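Relatório de visita à unidade de Orelell

A delegação da Associação Ibarra para a Educação Alimentar visitou, em 8 de maio de 2022, a unidade da cooperativa Windulach em Orelell, por ocasião da jornada de portas abertas. A visita inseriu-se no plano anual de contactos com produtores e teve por objetivo conhecer o circuito do leite, desde a receção até à expedição do queijo curado, bem como avaliar as condições de acolhimento de grupos escolares.

A delegação, composta por 9 membros, foi recebida no edifício administrativo pela direção da unidade. Após uma breve apresentação institucional, foram entregues batas, toucas e proteções para calçado. A direção recordou que a cooperativa reúne produtores do vale de Wumus e que a recolha do leite se faz diariamente, em duas voltas, com análise de cada entrega antes da descarga.

O percurso teve início no cais de receção. Os técnicos explicaram o procedimento de amostragem e mostraram o registo em papel que continua a ser mantido em paralelo com o sistema informático. Seguiu-se a sala de pasteurização, observada a partir do corredor envidraçado, e a sala de fabrico, onde decorria o corte da coalhada. O ruído dificultou a audição das explicações, aspeto que a delegação transmitiu à direção e que deverá ser tido em conta na preparação de visitas com crianças.

As câmaras de cura foram, no entender da delegação, a parte mais instrutiva do dia. A câmara principal tinha nesse dia 3856 queijos em prateleira, segundo o quadro afixado à entrada. Os queijos são virados à mão durante as primeiras semanas e a humidade é verificada no início de cada turno. Uma segunda câmara, com 429 lugares, destina-se aos lotes de cura longa, que só serão comercializados a partir de novembro. Foi autorizada a entrada em grupos de três pessoas – a permanência limitou-se a poucos minutos, por razões de higiene.

Concluído o percurso fabril, os visitantes seguiram para os espaços do edifício anexo.
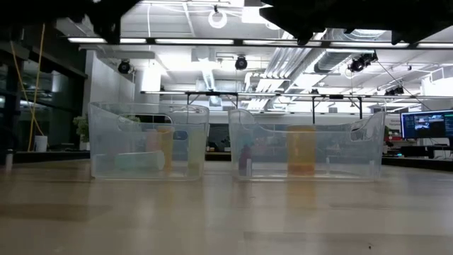
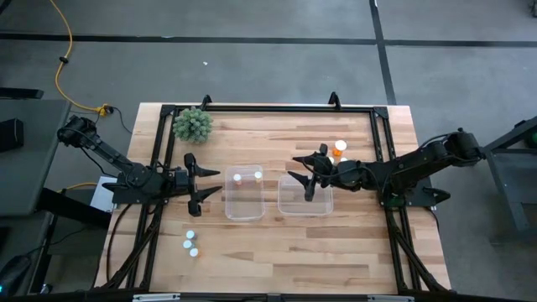

Edifício anexo, jornada de portas abertas: copos em caixas de plástico transparente (primeira fotografia) e mesa de trabalho com tampo de madeira clara (segunda fotografia).

A prova incluiu um queijo fresco, um queijo de meia cura e um queijo curado, servidos por esta ordem com pão da região e água. Os participantes preencheram uma ficha de apreciação com os critérios de aroma, textura e sal. O queijo de meia cura obteve a preferência da maioria; quanto ao curado, as opiniões dividiram-se, tendo alguns membros considerado excessivo o teor de sal.

Na reunião final foram abordadas as condições para a receção de escolas. A Windulach informou que 1254 pessoas visitaram a unidade no ano anterior, na sua maioria adultos, e manifestou disponibilidade para reservar duas manhãs por mês a turmas do ensino básico. Ficou por definir a questão do transporte – a estrada de acesso a Orelell não permite a manobra de autocarros de maior dimensão, pelo que os grupos teriam de ser deixados no largo da igreja e fazer a pé o último troço.

A delegação recomenda a celebração de um protocolo entre as duas entidades, a elaboração de um guião de visita adaptado aos alunos mais novos e a utilização de auriculares na zona de fabrico. A proposta de protocolo será submetida à direção da Associação Ibarra na próxima reunião ordinária. As fichas de apreciação da prova encontram-se arquivadas na secretaria e podem ser consultadas pelos associados mediante pedido.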